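Re: [zekdale-makers] Left hand still dropping the duvet

> Has anyone got the thumb to hold a fold of cloth for longer than a
> few seconds? Ours at Allham lets go as soon as the arm lifts. We're
> on the stock current limit and wondering if it's worth raising.

Raise it, but gently. We went from 92 to 151 on the left thumb and the grip got much better. At 243 it got better still, right up until the tendon snapped and pinged off under the wardrobe, where it remains.

The other thing is where you grab. We started in the middle of the near edge, which gives you an armful of slack and no corner. Going for the corner with a small pinch, thumb against the edge, has been far kinder to the wrist. 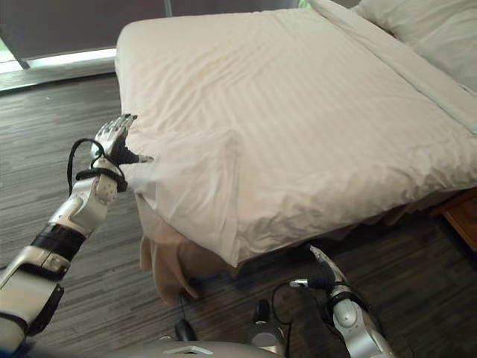 Do give the wrist cable plenty of loop. Mine was tidy once – beautifully tidy – and it pulled the connector out on the first full reach.

I've put the arm config in the Whitfield folder, version 2. Ignore version 1, it makes the elbow do something rude.

Still quicker to make the bed myself, I'm told, daily.

--
Zekdale shared workshop list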